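Why Do Things Go in Bins?

I have a big metal bin at home, and I love it way more than a person should love a bin. My family calls it the Stumel, after the hardware store where I got it. It holds everything that doesn't have a home yet!

So why do people use bins with no lid? Well, think about your hands. If you have to open a lid, you need one hand for the lid and one for your stuff. With an open top you just reach in and grab (or drop something in as you walk by, which is mostly what I do).

Metal is a good choice for a bin that works hard. Tools and heavy boxes bump into it all day, and all that bumping leaves scratches. I think scratches look nice. They're like a diary for a bin.
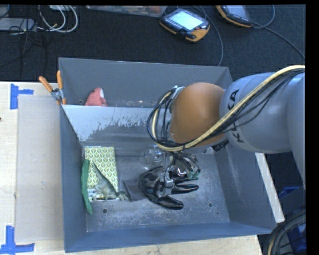 Now for my favorite puzzle, mixed bins. Let's say you toss in a work glove, a box and something see-through. Which one is easiest to find again? A box with a bright pattern jumps right out at you. A black glove is pretty easy too. But clear things are sneaky! Light goes through them, so you mostly see whatever is behind them.

Gloves are funny in another way. A box keeps its shape wherever you put it, but a glove flops. Its fingers can point anywhere. Many work gloves have a coated palm for gripping and plain cloth at the wrist, so one glove can feel like two different things.

Try it at home: put 3 things in a bin, close your eyes and see if you can tell which is which just by touching.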